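Werkstatttipps: Wenn Sie anderen Arbeit zuteilen

Wer eine Werkstatt mit mehreren Leuten teilt oder eine kleine Gruppe anleitet, muss Aufgaben verteilen. Das führt öfter zu Ärger als stumpfes Werkzeug. Die folgenden Hinweise stammen aus der Gemeinschaftswerkstatt Calado, in der Rodrigo Fonseca seit vier Jahren die Abendgruppe leitet.

Unbeliebte Arbeiten reihum vergeben
Fegen, Absaugung leeren, Schrauben sortieren: Hängen Sie eine Liste neben die Tür und gehen Sie nach dem Alphabet vor. Wer tauschen will, trägt den Tausch selbst ein. Ausnahmen für Leute, die schon lange dabei sind, sollte es nicht geben.

Kritik am Werkstück, und zwar gleich
Sprechen Sie einen Fehler an, solange das Teil noch auf der Bank liegt. Sagen Sie, was nicht stimmt und wie es aussehen soll. Vor der ganzen Gruppe gehört so etwas nur, wenn es um die Sicherheit geht. Dann aber sofort und laut genug.

Zeit einplanen
Für eine Einweisung an einer neuen Maschine rechnet Fonseca rund 60 Minuten pro Person. Kürzer geht es selten. Fragen Sie am Ende nicht, ob alles klar ist, sondern lassen Sie sich den Ablauf einmal zeigen.

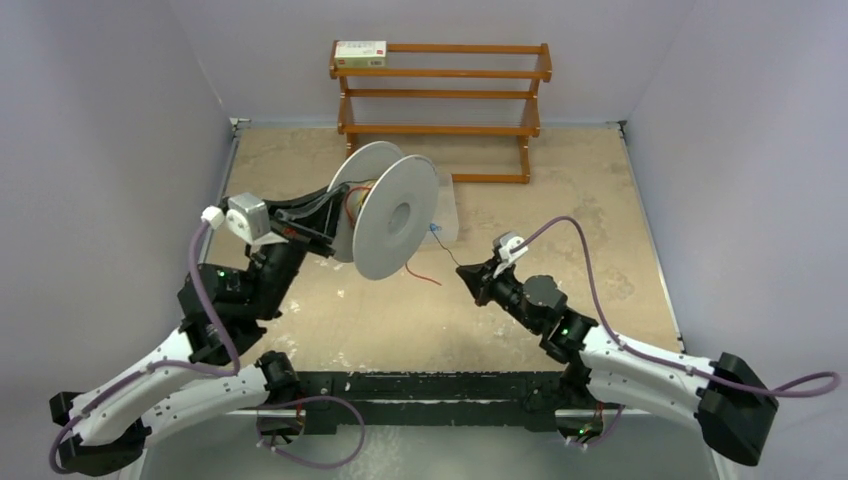

Graue Spule mit rotem und gelbem Draht

Werkzeug gleich behandeln
Das gute Werkzeug darf nicht immer bei denselben landen. In Calado liegt es in einem offenen Schrank, und wer zuerst kommt, nimmt es. Nach der Pause wird gewechselt. Eigenes Werkzeug bleibt eigenes Werkzeug – bitte mit Namen versehen.

Entscheidungen begründen
Wenn zwei dieselbe Aufgabe wollen, entscheiden Sie und nennen Sie den Grund. Ein Satz genügt. Beim Umbau der Werkbänke im Januar wollten drei Leute an die Säge. Bekommen hat sie der, der sie am wenigsten kannte, und ein Erfahrener stand daneben. Das hat etwas länger gedauert, seither können es aber alle.

Eigene Fehler zugeben
Haben Sie falsch gemessen oder das falsche Material bestellt, sagen Sie es der Gruppe. Den Verschnitt räumen Sie dann auch selbst weg.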